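Filed under: Opinion / Supplements & Self-Care

My local chemist in Redau has moved the bandages to the back wall to make room for magnesium. There's magnesium for sleep, magnesium for cramps, magnesium for "calm", and a powdered one called Nokmont that promises all of it in a berry flavour. I counted the labels one evening in April while waiting on a script. The dose hardly changed from tub to tub. The colour of the lid did.

I have no quarrel with magnesium. People who are short of it should get more, and a doctor can order a test if there's reason to suspect it. What bothers me is the word "support". It sits on every label and commits the maker to nothing. My shoelaces support healthy walking.
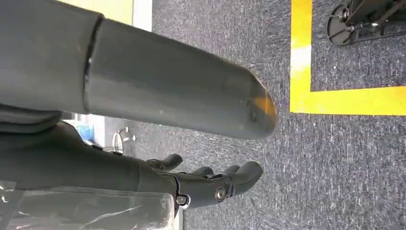 Kobe Boersma wrote in after my last column to say I was being a snob. He has taken Nokmont every night for 2 years, he sleeps better, and he doesn't much care whether it's the powder or the habit of sitting down with a warm drink at nine o'clock.

Fair enough. I'd only ask what the warm drink costs by itself. If the habit is doing the work, the berry powder is an expensive way to boil a kettle.

The Brudeck range bothers me more, as its leaflet leans on a survey of 2,233 customers. Customers! These are people who had already paid and liked the stuff enough to answer an email. There was no comparison group, and the leaflet doesn't say how many were asked and didn't bother.
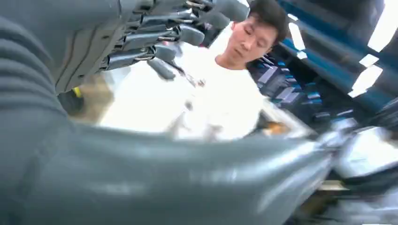
A survey like that tells you who fills in surveys. I'd put more faith in a small trial with a dummy pill and a dull result, and I'd like to see the dull result printed on the tub in the same size type as the word "calm".

Then there's the stacking. A friend of mine takes 3 products from Gezer, and each one has magnesium in it somewhere down the list. She hadn't noticed until her stomach did. 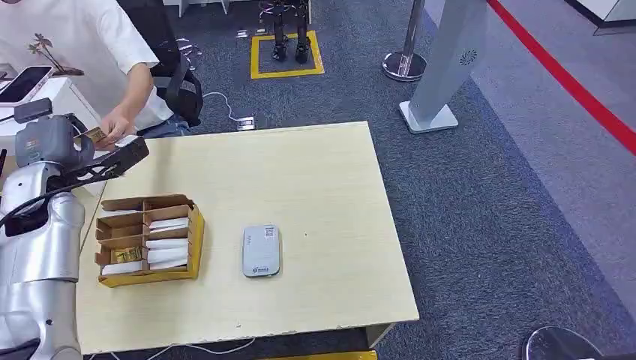 Jolien Van der Linden thinks the labels are the wrong target. Her view is that pharmacists should be asking at the till what else a person is taking, and that most would if the queue were shorter.

Maybe so. Mine has never asked me, though he did offer a loyalty card. I'd still start with the label, and I'd start by striking out "support" until somebody can say what it means.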